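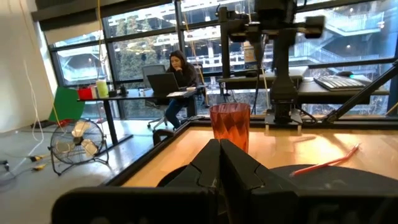 Disposable and Reusable Cups at the Naylor Hall Snack Bar
Final report, Introduction to Environmental Studies
Group members: Sumaiya Matubbar, Ruben Verbeke, Teresa Aguiar

1. Background

The snack bar on the ground floor of Naylor Hall sells coffee, tea, juice and fountain drinks. Until this term every drink was served in a disposable cup, paper for hot drinks and clear plastic for cold ones. Students could bring their own mug, but there was no sign saying so and no discount.

Our group wanted to find out how many disposable cups the snack bar goes through in a week, and whether that number would drop if washable plastic tumblers were put out for people who drink on site. The manager, Lakmal Munasinghe, agreed to a trial on cold drinks only. Hot drinks stayed in paper cups because the tumblers are not meant for them.

2. Method

We compared two weeks, Monday through Friday, during regular opening hours. In the first week nothing was changed. In the second week a rack of tumblers stood next to the juice machine with a sign that read "Staying? Take one of these." A gray bin for used tumblers was placed beside the trash cans.

Disposable cups were counted from the sleeves. Each morning before opening we wrote down how many full sleeves were on the shelf and counted the loose cups by hand. We did the same after closing. The difference was our daily total. Ruben did the morning counts and Teresa did the evening ones. Sumaiya ran a short paper survey at the tables in the second week.

3. Results

In the first week the snack bar used 1209 disposable cups, hot and cold together. In the second week it used 942. Almost all of the drop came from cold drinks. Paper cup use was nearly the same in both weeks.

Tuesday had the smallest change. A class let out late that day and most customers took their drinks with them.

By the end of the trial 6 tumblers were missing. We found 3 of them in a classroom upstairs and returned them. The rest did not turn up.

In the survey, the most common reason for choosing a disposable cup was having to leave for class. Some people wrote that they did not notice the rack. A few said they were not sure the tumblers were clean, and one asked for a lid.

4. Problems with the study

Two weeks is short. The second week was also cooler, so fewer people may have bought cold drinks in the first place. We asked for the sales records to check this but the register does not separate hot drinks from cold.

We did not measure the water and electricity used by the dishwasher. The staff told us the tumblers were added to loads that were already being run for trays, but we did not keep a log of this.

5. Recommendations

Keep the rack and move it to the left of the register, where the line forms. Put a second return bin near the stairs. Add a line to the sign saying that the tumblers are machine washed after every use. A longer count in the fall should record hot and cold drinks separately at the register.

We thank Mr. Munasinghe and the morning staff for letting us into the stock room, and our instructor, Rajitha Bepari, for comments on the first draft. The daily count sheets are attached as Appendix A and the survey form as Appendix B.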